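Drudberg Robotics Works
Safety and Reliability Group
Vacancy: Incident and Fault Investigator, Two-Arm Manipulation
Full-time, permanent, on site

About the position

Drudberg Robotics Works invites applications for the position of Incident and Fault Investigator. The successful candidate will join the Safety and Reliability Group and will take over the investigation of a recurring grip release fault on our two-arm textile handling stations. The position reports to Hilde Meijer, Head of Safety and Reliability.

The position was created after an incident in February at our Flarura test hall. During a routine towel folding run, the left gripper of a station failed to open on command while the right arm continued its outward motion. The towel was pulled well beyond the permitted tension before the controller registered a fault. An operator reached toward the left gripper to free the fabric, and at that moment the gripper opened. The tension was released, and the right arm made an uncommanded correction that struck the operator on the forearm. The operator was treated for bruising and returned to work the next morning.

The internal review found that the emergency stop worked as designed once it was pressed. It also found that the written procedure did not say clearly enough when it must be pressed. Operators had become used to clearing snagged fabric by hand with the arms still powered. That practice has been ended. The technical cause of the delayed release has not been established, and the stations in the test hall are running at reduced speed and under supervision until it is.

The work at hand

The fault appears only in tasks in which both arms hold the same piece of fabric. It has been recorded 17 times since logging was extended, across more than one station and with more than one operator on duty. In each case the sequence was similar: both grippers close, the arms move apart to straighten the fabric, the release command is sent, and one gripper remains closed for up to 10 seconds. The controller reports the gripper as open during part of that interval.

Three explanations are under review. The first is a loss of signal in the cable running to the wrist module, which bends with every movement of the arm. The second is a timing conflict between the two arm controllers when tension is being corrected on both sides at once. The third is a mechanical one, in which terry loops or loose threads are drawn into the finger mechanism. The evidence for each is incomplete, and the investigator will be expected to test all of them without favoring the one that is easiest to repair.

Most test runs use ordinary household towels and cloths. Soft, thick fabrics produce the fault more often than thin ones, and the straightening step, with a folded strip held taut between the two grippers, is the point in the cycle that will receive the closest attention.
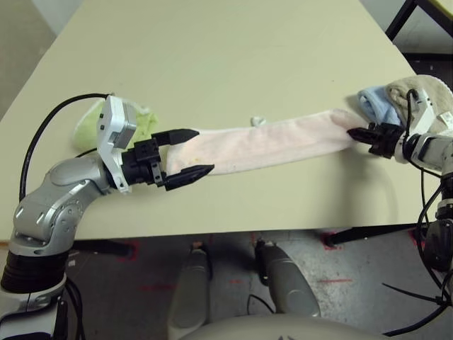 Duties

The investigator will:

Plan and carry out reproduction tests of the grip release fault, and keep a complete record of each test, including those in which the fault does not occur.

Examine controller logs, gripper position data and wrist module signals, and reconcile them with recorded observations from the station.

Inspect grippers, wrist modules, cables and connectors removed from service, and document their condition before any cleaning or repair takes place.

Interview operators and technicians after incidents and near misses. Interviews are conducted for the purpose of finding causes and are kept separate from personnel matters.

Prepare written reports for the Head of Safety and Reliability, with findings, open questions and recommended corrective actions.

Follow each corrective action until it has been verified on the station, and reopen it where the verification fails.

Revise the operator instructions for stopping a station, removing trapped fabric and restarting.

Take part in the incident call rota with the other members of the group. The rota covers test hall hours only, and the last shift ends at 9 p.m.

Authority of the position

The investigator may take any station out of service without prior approval. A station withdrawn in this way may be returned to service only with the written agreement of the investigator or of the Head of Safety and Reliability. Production and project schedules are not grounds for an early return. This authority was recommended by the review and has been adopted in full.

Required qualifications

A degree or completed technical training in mechatronics, electrical engineering, mechanical engineering or a closely related field. Applicants without a formal qualification who can show equivalent experience will be considered on the same terms.

At least three years of work in fault investigation, maintenance engineering or machine safety.

Practical knowledge of industrial or research robot arms, including safe methods for isolating them from power.

Ability to read time-stamped log data from several sources and to recognize when the clocks do not agree.

Clear written English. Applicants will be asked to supply a writing sample.

Desirable qualifications

Experience with grippers handling fabric, film, paper or other soft material.

Experience with intermittent cable and connector faults.

Working knowledge of Python or a similar language for the analysis of logs.

Training in incident interviewing or root cause analysis.

Lack of any desirable qualification will not exclude an applicant from interview.

Working conditions

The position is based at the Flarura test hall. Work takes place partly at a desk and partly beside operating stations. Investigators stand for long periods during reproduction tests and occasionally lift parts and equipment with the assistance of a technician. Safety shoes are required in the hall and are provided. Loose sleeves, scarves and lanyards may not be worn near the stations, and long hair must be tied back.

No person, including the investigator, may reach between the arms of a powered station. Reproduction tests are carried out with a second trained person at the stop control. Tests are postponed when a second person is not available.

New members of the group complete a supervised introduction of four weeks before working with a station. The introduction is given by Wim Schouten, Senior Test Engineer, who led the initial technical inquiry and will hand over its records. Those records include almost 2000 logged folding cycles that have yet to be reviewed in detail.

Cooperation with outside parties

The grippers used on the stations are supplied by Teketti, and the investigator will be the main point of contact for returned parts. An outside inspection of the stations is being carried out by the engineering office Jacobs, which reports separately to the management of Drudberg. The investigator will give the inspectors full access to test records and will not be asked to review or amend their findings before they are issued.

Terms of employment

The position is permanent, subject to a probationary period of six months. The pay grade will be set according to experience and will be stated in writing before the interview. Full-time employees receive paid leave, health coverage and a contribution to the company pension plan. Applicants who wish to work reduced hours may apply for no less than 95 percent of full time, owing to the staffing of the incident rota.

Relocation support is available for applicants moving to Flarura from elsewhere. Requests should be made at the time of application.

How to apply

Applications must contain the following:

A letter of no more than two pages stating the applicant's interest in the position and relevant experience.

A current resume.

One writing sample, preferably a fault report, incident report or technical memorandum written by the applicant. Confidential names and details should be removed before submission.

The names of two references. References will be contacted only after an interview and with the applicant's consent.

Applications should be addressed to Hilde Meijer, Safety and Reliability Group, and submitted through the vacancies page of the Drudberg website. Applications remain open until the position is filled. Receipt will be confirmed in writing.

Selection procedure

Applicants selected for interview will be invited to the test hall for half a day. The visit consists of a panel interview, a practical exercise using log data from a past fault, and a tour of the stations. The practical exercise is done at a desk and does not involve operating a robot. Applicants who need adjustments to the interview or the exercise are asked to say so when accepting the invitation.

Questions about the technical content of the position may be directed to Wim Schouten. Questions about terms of employment should be sent to the personnel office.

Current operators and technicians at Drudberg are eligible to apply. Having reported, witnessed or been involved in an incident will not count against an internal applicant.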